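October 11, 2019 - affiliate test notebook, second half of the email trial

Right, catching up on this because I've been scribbling on the backs of envelopes all week and Phong Ung has told me (twice) that he can't read them.

Where we'd got to: the plan was to take the sign-up list from the Vulia site, split it down the middle and send each half a different welcome series. 2000 people in group A, 2000 in group B. Group A gets the long, friendly series I wrote in August, eight emails with a link to the Azimi course in nearly every one. Group B gets 2 emails and then goes quiet until there's something worth telling them. I was dead sure A would walk it. I'd spent ages on those eight emails!

First problem, and it was my own silly fault. I'd set the split by sign-up date, so A was all the older names and B was all the newer ones. New people open everything. Old people have forgotten who you are. Phong spotted it from the export before we sent anything, thank goodness, and we shuffled the whole lot and split it again. Note to self for next time: shuffle FIRST, then look at both lists side by side and check that the sign-up dates are mixed up properly. 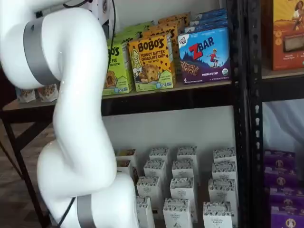
Second problem was the links. Gridarley (the tracking tool, for anyone reading this who has only used the old one) gives you one link per offer, and if you use the same one in both series you can't tell which group the sale came from. You have to make a copy of the offer and give it its own tag. I made the copies, named them "azimi-a" and "azimi-b", felt very pleased with myself and then pasted the A link into both templates. Test send caught it. I've now got a scrap of paper stuck to the monitor that says CLICK YOUR OWN LINKS.

What we're seeing so far, in words, and the proper table will go in the shared sheet once the refund window has closed:

- Opens on the first email are as good as level between A and B. They should be, it's the same subject line.
- A drops away a lot after the third email. I had a feeling the fourth was weak (it's the one where I go on about my first website for far too long) and people seem to agree with me.
- More unsubscribes in A, nearly all of them straight after email five, the one with the countdown in it.
- B is getting replies. Real ones, people writing back with questions about hosting and what to do when a page won't show up in search.

I hadn't planned for replies at all, so they were landing in an inbox that I look at once in a blue moon. Have pointed it at the main one now. A few of them had been waiting days for an answer, poor things, so I sat down with a pot of tea and did the lot in one go.

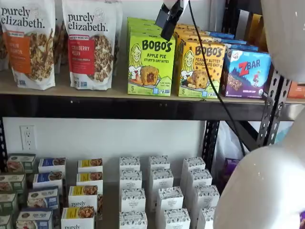
Sales I don't want to call yet. A is ahead on clicks, as it ought to be with so many more links going out, but a click isn't a sale and I've been burnt on that before. The Wakumico offer last spring had a lovely click rate and paid me next to nothing once the refunds came off. So I'm keeping my mouth shut until the window closes on both groups. Phong thinks B will come out on top per email sent. I think A will still win on total money, just by less than I'd hoped. We've got a curry riding on it.

One thing I do want to write down while I remember it. The countdown timer in email five was counting down to nothing. I'd copied it over from an old launch and the course doesn't close, it's open all year. A reader wrote in and asked what happened when it got to zero, and I had no good answer for her. I've taken it out of the template. It does mean A has changed half way through the test, which is a bit of a mess, so anyone who got the timer version is tagged "timer" in the list and we can pull them out later if we need to. 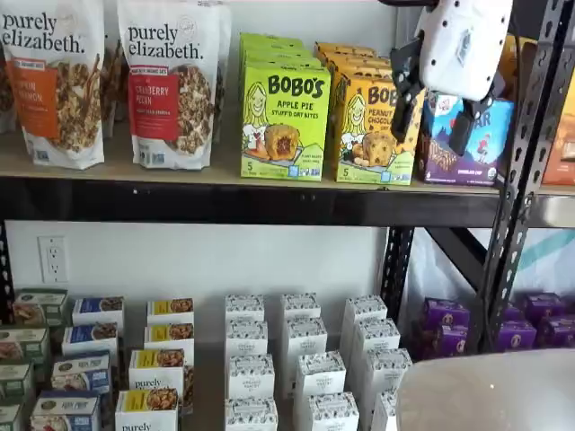 Phong's idea for the next round is to leave the number of emails alone and change just the one thing, plain text against the template with the header picture. I like it - cheap to set up, no new writing, and I've always suspected the header does nothing except push the first line down on a phone. He's going to build the plain one. I'm going to rewrite email four and cut the first website story down to a paragraph (maybe two, I'm fond of it).

Still to do:

- Check azimi-b is recording sales at all. It shows clicks but I've not yet seen a single sale come through on it, and I'd like to know if that's the readers or me.
- Ask the Azimi people how long their cookie lasts. Their help page gives one answer and the sign-up form gives another.
- Move the hosting questions into one post on the Vulia site, so I can send a link next time.
- Export both groups and save a copy somewhere that isn't my desktop.
- Phong to send me the shuffle steps so I can paste them in under this entry.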